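홈 질문하기 답변하기 지식모음 생활 목공·DIY 로그인

단풍나무 집성판 상판, 오일이랑 바니시 중에 뭘로 마감해야 하나요?

작성일 2022년 1월 3일

작업방에서 쓸 책상 상판을 바꾸려고 합니다. 하스타(Hasta)에서 단풍나무 집성판을 주문했고 도착한 지 2주 됐습니다. 마감은 안 된 상태이고 사포질만 되어 있다고 적혀 있었습니다.

목재 마감은 처음입니다. 검색해 보니 오일을 바르라는 글도 있고 수성 바니시를 바르라는 글도 있어서 결정을 못 하고 있습니다. 제 상황을 적어 보겠습니다.

- 용도는 컴퓨터 책상이고 가끔 커피를 마십니다. 음식은 안 먹습니다.
- 나무 색이 밝은 게 마음에 들어서 샀기 때문에 노랗게 변하는 건 싫습니다.
- 집이 아파트라 냄새가 심한 제품은 쓰기 어렵습니다. 베란다는 있는데 지금은 추워서 작업이 될지 모르겠습니다.
- 집에 스칼라타리(Skalatari) 하드왁스오일 작은 캔이 하나 있습니다. 예전에 도마 받침에 쓰고 남은 건데 개봉한 지 좀 됐습니다.

그리고 판을 보면 쪽마다 색이 조금씩 다릅니다. 어떤 쪽은 거의 흰색이고 어떤 쪽은 연한 갈색입니다. 불량인지, 마감을 하면 차이가 더 심해지는지도 궁금합니다. 뒷면도 발라야 하는지까지 알려주시면 감사하겠습니다.

답변 1 (채택된 답변)

색이 노래지는 게 싫으시면 수성 바니시로 가시는 게 맞습니다. 오일은 바르는 순간 젖은 나무 색이 되고 시간이 지나면서 더 노래집니다. 단풍나무처럼 밝은 나무는 그 차이가 잘 보입니다. 수성은 처음 색에서 변화가 적고 냄새도 약합니다. 대신 긁혔을 때 부분 보수가 어렵습니다. 오일은 긁힌 자리만 갈아내고 다시 바르면 되는데 바니시는 그 자리가 티가 납니다.

순서는 이렇게 하시면 됩니다.

1) 240방 사포로 결 방향으로 가볍게 밀고 먼지를 닦습니다.
2) 물을 꼭 짠 걸레로 한 번 훑고 말립니다. 나무털이 일어나면 320방으로 살짝 쳐냅니다.
3) 수성 바니시를 얇게 1회 바르고 설명서에 적힌 시간만큼 말립니다.
4) 400방으로 아주 살살 밀고 다시 바릅니다. 책상이면 총 3회는 바르세요.

뒷면도 꼭 바르셔야 합니다. 윗면만 바르면 양쪽이 습기를 먹는 속도가 달라져서 판이 휩니다. 뒷면은 보이는 곳이 아니니 대충 발라도 되지만 횟수는 맞추는 게 좋습니다. 옆면, 특히 나뭇결이 잘린 마구리는 흡수가 심하니 한 번 더 바르세요.

베란다 작업은 지금 날씨에는 하지 마세요. 대부분 10도 이하에서는 제대로 안 마르고 뿌옇게 뜨는 경우가 있습니다. 방에서 창문을 조금 열고 하시는 게 낫습니다. 급하지 않으면 날이 풀릴 때까지 기다려도 되는데, 7월 장마 때도 잘 안 마르니 그 전에는 끝내세요.

그때까지 판은 벽에 세워두지 말고 바닥에 각재를 받쳐서 눕혀 두세요. 비스듬히 오래 세워두면 휩니다.

답변 2

그냥 오일 바르세요. 초보는 오일이 제일 쉽습니다. 바르고 닦으면 끝입니다. 저는 아르노(Arnaud) 제품 쓰는데 괜찮아요. 집에 있는 건 오래됐으면 버리시고요.

그리고 오일 묻은 걸레는 뭉쳐서 버리면 불 날 수 있으니까 물에 적셔서 펴 말린 다음 버리세요. 이건 꼭 지키세요.

답변 3

쪽마다 색 다른 것에 대한 답이 없어서 적습니다.

불량 아닙니다. 집성판은 여러 나무에서 나온 쪽을 붙여 만들기 때문에 색이 똑같을 수가 없습니다. 단풍나무는 변재가 희고 심재로 갈수록 갈색이 돌아서 한 판 안에 둘이 섞이면 띠처럼 보입니다. 판매처에서 등급을 나눠 파는 경우에는 높은 등급일수록 색을 맞춰 주는데 값이 올라갑니다. 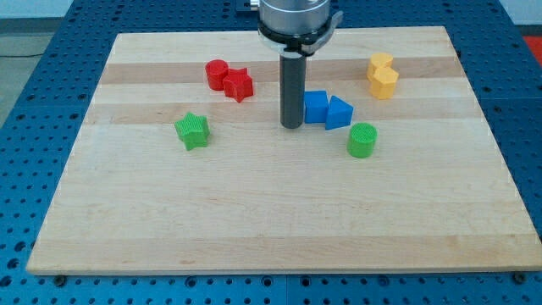

단풍나무 판. 밝은 바탕에 색이 진한 쪽이 가로 띠로 보임

이 정도 차이는 흔합니다. 마감하면 오일은 대비가 좀 더 진해지고 수성 바니시는 덜합니다. 그래도 신경 쓰이면 화이트 계열 색이 조금 들어간 수성 제품이 있습니다. 후툼(Hutum)에서 나오는 걸 써 봤는데 두 번 바르니 갈색 쪽이 조금 눌렸습니다. 완전히 없어지지는 않고, 두껍게 바르면 나뭇결까지 흐려집니다. 뒷면 구석에 먼저 발라보고 정하세요.

색 차이보다는 쪽과 쪽 사이가 벌어졌는지를 확인해 보세요. 손톱으로 이음매를 긁어서 걸리거나 틈이 보이면 그건 교환 사유가 됩니다. 사포질이나 마감을 시작하면 교환이 안 되는 곳이 많으니 먼저 보셔야 합니다.

질문자 댓글

답변 감사합니다. 이음매는 확인했는데 걸리는 곳은 없습니다. 수성으로 하고 뒷면도 바르겠습니다. 판은 지금 벽에 세워놨는데 눕혀 둘게요. 마구리는 몇 방으로 밀어야 하나요?

답변 1 작성자 댓글

마구리는 320방까지 올려서 미세요. 그래야 덜 먹습니다.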